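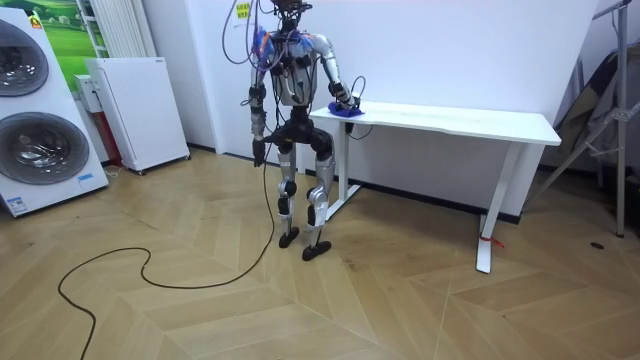 Notes from the Treloar open house, typed up on the train so excuse the mess.

Went for the flooring, mostly. Treloar is the old mill outside Busau, split into workshops now, and once a year they let people wander through. Eight dollars at the gate, got there at 10 am, already a line for coffee.

First stop Sener, the parquet shop. Ground floor, loud, smells great. They cut the blocks from oak planks that sit in a drying shed for 22 months. Shed is behind the building, go look at it, the tour skips it. Saw the herringbone jig up close and got to lay a few blocks myself. Mine drifted by the third row. The trick is a chalk line down the middle and you work out from it both ways, never from the wall. Old walls are crooked. Wish I'd known that before the hallway at home.

Asked about price. They wouldn't say for a whole room, but offcuts are 50 dollars a box, cash only. Bought one. Heavy!! Carried it all day like an idiot, coat check opens at noon.

Upstairs is Kikasari, paper and dye. Quieter. Big vats, indigo mostly, sheets hung on lines across the whole attic. The demo ran long but it was the best part of the day, they pull a sheet, press it, then pass it around so you can feel how thin. The shop had notebooks, nice ones, gone by lunch.

Lunch: soup from the truck in the yard. Fine. Bread was better then the soup.

Afternoon was the boiler room tour. Nearly 100 people wanted on it and it's a small stairwell, so I gave up and walked the canal path instead. Good call, sun was out, herons.

For next year: bring cash, wear flat shoes, do Kikasari first and Sener last so you're not hauling wood around. Parking is a field, muddy in April. The last bus back to Busau leaves at 5:15 and it does not wait, I ran for it with the box under my arm.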